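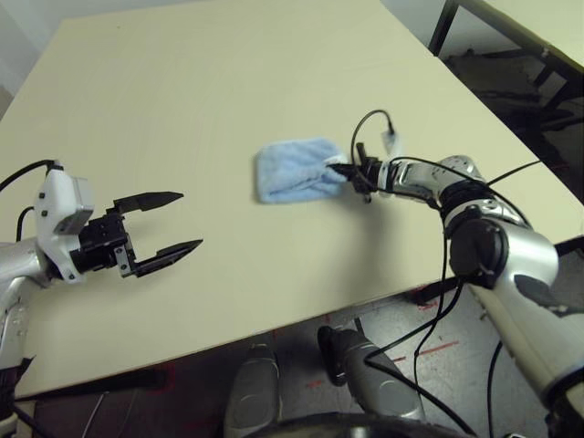 Light blue terry towel just above the cream table, folded into a soft bundle.

Mushi Towels - README

Mushi is a set of short recordings of towels being handled on a tabletop: picked up, spread, folded, stacked. This file covers the towels, the table and the fold names used in the notes. Setup for the playback tool is in a separate file.

Contents

clips/ - 200 recordings, one towel per recording
notes/ - one plain text file per clip, same base name as the clip
stills/ - single pictures taken out of the clips
towels.csv - the towel list, with color, size class and wash count
CHANGES.txt

Towels

There are 6 towels in the set. All are cotton terry, bought new and washed before first use. The wash count in towels.csv starts after that first wash. Size class is hand or wash; there are no bath towels because they hang over the edge of the table when opened out.

The light blue one is the towel to start with. It shows up well against the tabletop and its loops are still thick. The white and the oatmeal towels are much harder to see on the cream surface, and their corners are often marked "unclear" in the notes.

Table

The same table is used throughout. The top is cream and matte. We wipe it down at the start of each session and don't use a cloth or mat on it. Lint builds up from the darker towels, so expect specks in the later clips.

Fold names

half - short edges brought together, one fold
quarter - half, then half again across the other way
third - both long edges folded in over the middle
bundle - folded soft and compact, edges not lined up
loose - no fold you could name

"Bundle" and "loose" get mixed up. The rule Sobia Jadoon set for the notes is that a bundle has to keep a more or less rectangular outline. If it doesn't, it is loose. A towel held up by one end is named for the shape the rest of it keeps - the pinched end is ignored.

Notes format

Each note has the towel ID, the fold name at the start, the fold name at the end, and a free text line. The free text was written by two people and the style varies. Erick Mohamedi wrote the first 100, mostly in single words. Jhosep Londoño wrote the rest in full sentences.

Known problems

- 3 notes have the wrong towel ID. They are listed in CHANGES.txt and will be fixed in the next release.
- The gray towel was replaced in January after a seam came open. Old and new share one ID.
- "third" was called "letter" in early notes. Search for both.
- Wash counts for the oatmeal towel are missing.

Contact

Corrections to the notes go to Velimir Kolev at Nekum. Please give the clip name and the line you think is wrong.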